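찜통 뚜껑 하나에 394번, 트루솔포트 시연 수집 현장에 다녀왔어요

2021. 5. 31. | 로봇·자동화 소식

지난번에 예고했던 트루솔포트(Trusolport) 방문기, 드디어 올립니다! 로봇 팔한테 살림을 가르치겠다는 팀인데요, 4월부터 주방 소품을 다루는 시연 데이터를 모으고 있다고 해서 제가 졸라서 다녀왔어요. 작업실은 젤론(Zelon) 건물 안쪽에 있고, 들어가자마자 신발을 갈아 신으라고 하더라고요. 슬리퍼가 좀 작았습니다.

하는 일은 말로 하면 참 싱거워요. 사람이 조종 장치를 잡고 로봇 팔을 움직여서 물건을 집고, 옮기고, 내려놓습니다. 그 과정이 통째로 기록되고, 그게 한 편의 시연이 돼요. 그리고 물건을 조금 다르게 늘어놓은 다음 또 합니다. 또 하고, 또 하고... 제가 간 날까지 쌓인 게 394편이었고, 그중에서 검수를 통과해 학습에 들어가는 게 371편이라고 했어요. 나머지는 중간에 팔이 멈췄거나, 조종하는 분이 머뭇거린 시간이 너무 길었거나, 기록 파일의 시각이 어긋난 것들이래요. 버리는 건 아니고 따로 모아 둔다고 합니다.

이번 묶음의 주제는 찜통이에요. 대나무 찜통의 뚜껑을 덮고 여는 동작을 배우게 하려는 거죠. 저는 처음에 '뚜껑쯤이야' 했는데, 조종석에 한번 앉아 보고 생각이 싹 바뀌었어요. 둥글고 납작하게 누워 있는 물건은 집게 손가락이 들어갈 데가 마땅치 않거든요. 저는 두 번 해 보고 조용히 일어났습니다.
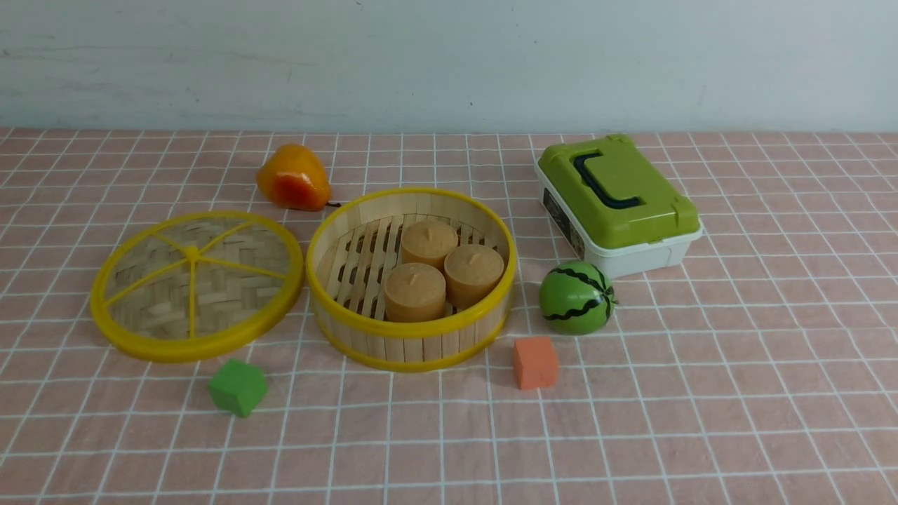

찜통과 뚜껑, 배, 수박, 정육면체 블록, 보관함이 놓인 작업대. 사진: 글쓴이

찐빵 모양 소품 세 개는 찜통 안에 들어 있었고요. 제가 왜 하필 찜통이냐고 물었더니, 뚜껑이 있고, 속이 들여다보이고, 사람마다 잡는 방식이 달라서래요. 어떤 분은 테두리를 잡으러 가고 어떤 분은 꼭 가운데 쪽으로 갑니다. 팀에서는 일부러 그걸 통일하지 않는다고 해요. 한 가지 방식만 보여 주면 모델이 그 자세가 안 나오는 순간 얼어 버린다나요. 이 얘기 저는 꽤 재밌게 들었어요.

과일이랑 블록 같은 건 '곁다리'라고 부르던데, 시연 과제와 상관이 없어도 같이 올려 둡니다. 자리도 계속 바꾸고요. 우리 집 식탁만 봐도 찜통 하나만 덩그러니 있는 날은 없으니까 이해가 가더라고요(저희 집엔 영수증과 머리끈이 늘 있습니다). 239편까지는 곁다리 없이 찍었다가, 그 뒤로 방침을 바꿨다고 해요. 처음에 깔끔하게 모은 데이터로 연습시킨 모델이 물건 하나만 더 놓여도 엉뚱한 데로 손을 뻗었다고 합니다.

기록은 머리 쪽 높이의 시점과 손목 쪽 시점, 두 가지를 같이 씁니다. 저는 손목 쪽 화면이 훨씬 좋았어요! 물건이 코앞까지 다가오니까 괜히 저까지 숨을 참게 되더라고요.

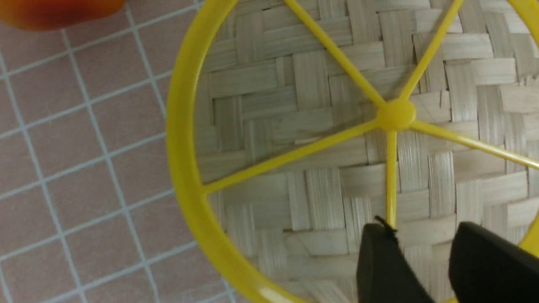 가운데 꼭지에서 살이 뻗어 나가는 뚜껑이라 손가락이 노릴 만한 곳이 여러 군데예요. 살 하나를 사이에 두고 벌린 채 내려가는 방법도 있고, 굵은 테두리로 가는 방법도 있습니다. 조종하는 분 말로는 제일 어려운 건 집는 순간보다 그 직전이래요. 높이를 화면만 보고 가늠해야 해서 다들 마지막에 속도를 확 줄이는데, 그 느려지는 습관까지 모델이 그대로 배운다고 합니다. 그래서 요즘은 조종하는 사람을 자주 바꾼대요. 한 사람 버릇이 너무 진하게 묻으면 곤란하다고요.

소프트웨어 얘기도 조금 할게요. 시연마다 설명 문장이 붙는데, 이걸 아가르왈(Agarwal)이라는 사내 도구로 답니다. '뚜껑을 들어 찜통 위에 덮는다' 같은 짧은 문장이에요. 같은 시연에 문장을 2개씩, 서로 다른 사람이 답니다. 표현이 갈리면 갈리는 대로 둬요. '덮는다'와 '올린다'를 두고 점심시간 내내 토론한 적이 있다는데, 결국 둘 다 살렸답니다. 저는 '닫는다' 파라서 살짝 서운했어요.

팔을 제어하는 쪽은 울티두라(Ultidura)가 맡고 있어요. 조종 장치와 팔 사이의 지연을 줄이는 작업을 4월 내내 했다고 하고요, 전에는 손을 움직이고 한 박자 뒤에 팔이 따라와서 멀미가 나는 분도 있었대요. 지금은 저 같은 초보도 멀미는 안 했습니다. 뚜껑을 못 집었을 뿐이죠. 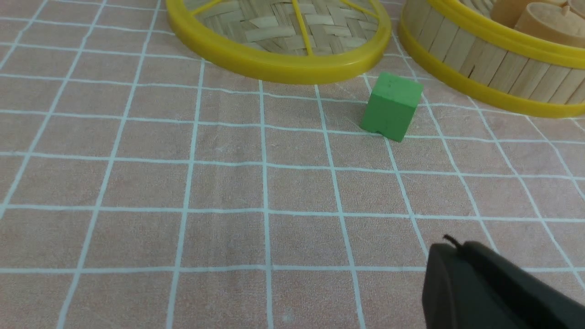 한 편이 끝날 때마다 배치를 다시 잡는 시간이 은근히 깁니다. 뚜껑을 찜통 왼쪽에 뒀으면 다음엔 조금 앞으로 당기고, 블록도 옮기고요. 위치를 정하는 표가 따로 있긴 한데 자로 재서 맞추지는 않고 손 가는 대로 둡니다. 천에 주름이 생겨도 펴지 않아요. 제가 무심코 펴려다가 그냥 두라는 말을 들었습니다, 하하. 주름도 데이터라고요.

사실 저는 멋지게 척척 움직이는 로봇을 기대하고 갔거든요. 그런데 제가 있는 동안은 죄다 사람이 조종하는 시연이었고, 학습된 모델이 혼자 움직이는 건 못 봤어요. 그건 따로 평가 일정을 잡아서 한다고 합니다. 물어봤더니 뚜껑 여는 쪽은 제법 되는데 덮는 쪽은 아직 삐딱하게 걸치는 일이 많대요. 테두리끼리 맞물리는 마지막 구간 시연을 더 모을 계획이라고 했어요.

데이터를 공개할 거냐는 질문에는 '검토 중'이라는 답을 들었습니다. 공개한다면 검수를 통과한 371편이 먼저일 것 같고, 실패한 시연을 같이 넣을지는 안에서도 의견이 갈린대요. 저는 넣어 달라고 했습니다. 삐끗하는 장면도 보고 싶잖아요!

다음 묶음은 서랍이랍니다. 손잡이 모양이 다 다른 서랍을 구하는 중이라고 하니, 촬영 시작하면 또 가 보고 싶어요. 이번엔 제 슬리퍼를 챙겨 가려고요. 궁금한 점은 댓글로 남겨 주시면 다음에 갈 때 모아서 물어볼게요.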